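Urnby Drawing Table, Model 116
Ehlers Drawing Office Supply

Product code: 116-2
Price: 1,695, including VAT. Delivery is charged separately.

The Urnby is a full-size drawing table for architects who still work by hand for part of a project. It takes an A0 sheet in landscape with a clear margin on all four sides, and the board tilts from flat to near vertical.

Board
Birch-faced blockboard, 20 mm thick, edged in solid beech. The left edge is machined straight and can be used with a T-square. Replacement boards are sold separately.

Frame
Welded steel tube, powder coated in light grey. Height and tilt are set with two independent pedals. A spring counterbalance carries the weight of the board and a parallel motion — heavier drafting machines need the Bredov spring kit, fitted before delivery.

Parallel motion
The Drirkutberg parallel rule is supplied as standard. The cable runs in a closed channel behind the board and is tensioned at one point, at the lower right corner. Check the tension after the first month of use and once a year after that.
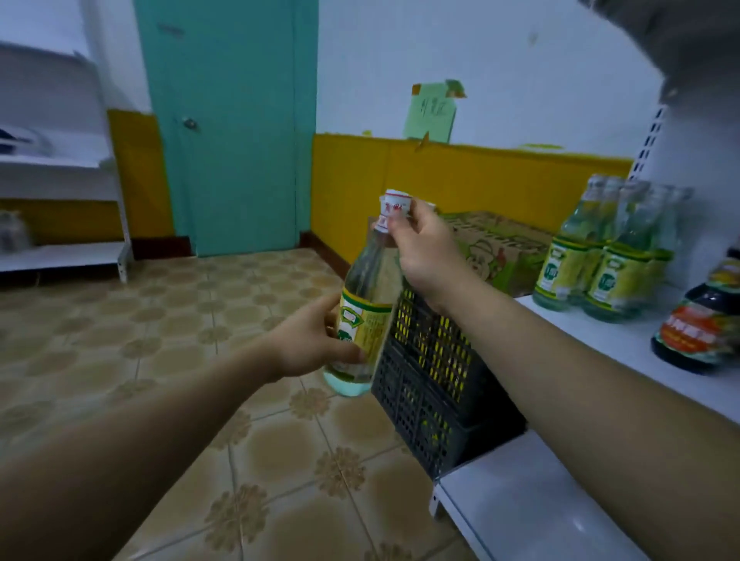 The rule lifts clear of the sheet on two small rollers, so that wet ink is not dragged. A brake on the left end holds it in position when the board is steeply tilted.

Assembly
The table arrives in two cartons. Assembly takes two people and needs a 6 mm hex key, which is included. Do not release the transport pin from the counterbalance until the board is bolted on.

Care
Wipe the board with a dry or slightly damp cloth. Solvents will mark the edging. The pedal joints are sealed and need no oil.

Availability
Made to order at Ehlers. Orders placed before the end of February are built in the spring batch. Spare cables, rollers and brake pads are kept in stock for all tables with a 116 code.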